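# Looking After Wooden Floors at Home: Habits and Opinions in Posance 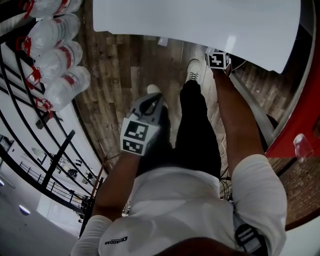
*Figure 1. A wooden plank floor from standing height.*

Ghada Azar
Supervisor: Ms Jankauskaitė
Submitted September 21, 2023

## 1. Introduction

The subject of this report is how ordinary people take care of the wooden floors in their homes. I chose it after I moved to Posance to study. In the country where I grew up most houses have stone or tile floors, and you wash them with a lot of water. When I did the same thing in my rented room here, my landlady was very unhappy with me. She explained that water goes into the gaps between the boards and that the wood swells and moves. I felt ashamed, but I also became curious. When I asked other people in the building how they clean their floors, every person gave me a different answer, and all of them were sure that they were right.

My question is therefore simple: where do people get their knowledge about floors, and do they agree with each other and with the written advice? I did not try to test which method is the best. For this I would need a laboratory and many years.

## 2. Background

Most of the older houses in Posance have floors of solid softwood boards, usually pine or spruce. They were laid directly on beams, and in many kitchens they were later covered with linoleum or carpet. In the last twenty years it became popular to take the covering away and show the wood again. The boards are then sanded and given a new finish.

There are three finishes which I met often in my reading and in the interviews.

**Lacquer** makes a closed layer on top of the wood. It is easy to clean and it keeps water out as long as the layer is whole. When it is scratched deeply, the dirt goes under the layer and a grey mark appears. Small repairs are difficult to hide, so usually the whole room must be sanded.

**Oil and hard-wax oil** go into the surface of the wood. The floor looks more matt and feels warmer under bare feet. It needs new oil from time to time, but a small place can be repaired alone.

**Soap** is an old treatment which is still used on untreated light boards. The floor is washed with a natural soap again and again, and slowly the soap fills the wood. Several older people in my interviews spoke about it with much love, and with some complaints about their knees.

The library of the college has two books on the care of old houses. Both of them say that a wooden floor should be cleaned with a dry brush or a vacuum cleaner first, and only then with a well-wrung cloth. They do not agree about vinegar. One book recommends a small amount in the water, the other one says that acid makes the surface dull.

## 3. Method

I wrote a short questionnaire on one sheet of paper and delivered 90 copies in May, in the streets between the church and the railway line. I chose this part of town for the age of the houses. I received 42 completed sheets. The answers could be returned in a box at the bakery, and the baker was kind enough to remind her customers of it.

The questionnaire asked for the kind of finish, how often the floor is cleaned, what is used, who taught the person to do it, and if anything ever went wrong. The last question had an empty space for free text, and this was the best decision I made in the whole project. Some people wrote on the back of the sheet also.

After this I visited some of the homes for a longer conversation. I used the same list of topics in each visit but I let people speak in their own order. I wrote notes by hand and typed them the same evening. I also spoke with the owner of Feter, the small paint and floor shop behind the market, who has been selling finishes for most of his life.

## 4. Results

### 4.1 Where the knowledge comes from

The most common answer was "my mother" or "my parents". The second was the shop, and the third was the internet. Only very few people had read the leaflet which came with their finish, and more than one person told me that they threw it away with the tin.

This result surprised me a little. Many people who learned from their parents now have a different floor from the one their parents had. They use a method for soaped boards on a lacquered floor, or they polish an oiled floor with a wax that was meant for linoleum. The method travelled with the family, but the floor did not.

### 4.2 What people do not know

A large group of people did not know which finish their floor has. Nearly all of these were tenants. They received the keys and perhaps a paper about the heating, but no information about the floor. One young couple wrote that they were cleaning "carefully with everything", and I think this describes the situation well.

The owner of Feter showed me an easy test. You put a drop of water in a corner where nobody walks and wait some minutes. If the drop stays round, the surface is closed and it is probably lacquer. If the wood becomes darker, the surface is open and needs oil or soap. He said that he explains this test to customers every week, and that he would prefer to have it printed on a large sign.

### 4.3 Things that went wrong

The free text answers can be put in groups. The biggest group is water: flower pots, a leaking washing machine, a mop that was too wet. Another group is furniture, especially chair legs without felt. A smaller group is cleaning products which were too strong.

A retired nurse told me about a mistake with oil. She had bought a tin of Avell hard-wax oil and wanted to do the bedroom alone as a surprise for her husband. She put it on thickly, like paint, and did not wipe off what the wood could not take. The floor stayed sticky for a long time and they slept in the living room, with the cat complaining at the door. Later she rubbed it with a coarse pad and applied a very thin coat, and now it is the room she is most proud of.

### 4.4 Money

I asked what people would pay for a professional to sand and finish one room. The guesses were very different. One family had paid 900 euros for their living room, and they thought this was fair. Another person expected that such work would be included in the rent. The people who had done the sanding themselves mostly said that they would not do it again – the machine is heavy, the dust goes everywhere, and the corners must be done by hand.

## 5. Discussion

The written advice and the habits of people are not so far from each other as I expected. Almost everybody knows that too much water is bad. The problem is more in the details: which soap, how much oil, and what kind of surface is under the feet. A person can be very careful and still do harm if the first piece of information is missing.

I believe that the simplest improvement is for the landlord to write down the finish when a new tenant comes. One line is enough, for example "hard-wax oil, renewed in the spring". My own landlady agreed to this idea and she wrote it inside the door of the broom cupboard.

About the vinegar question I cannot give an answer. The people who use it are happy, and the people who do not use it are also happy.

## 6. Limits of the study

The questionnaire was only in one language, so some families in the area could probably not take part. People who are interested in their floors are more likely to answer, and this makes the results look more positive. I also depended on what people told me about their finish, and I did not do the drop test in the homes I visited. It seemed impolite to pour water on the floor of somebody who had just given me coffee.

If I continued the project, I would talk to more landlords and visit the same homes again after a winter. Dry air from heating opens the gaps between the boards, and several people mentioned that their floor "speaks" more in the cold months.

## 7. Thanks

I thank Ms Jankauskaitė for reading the first version with so much patience and for correcting my articles. I also thank the bakery for the box, the owner of Feter for his time, and all the people in Posance who let me look at their floors. The questionnaire and my typed notes are kept in the department office and can be read there on request.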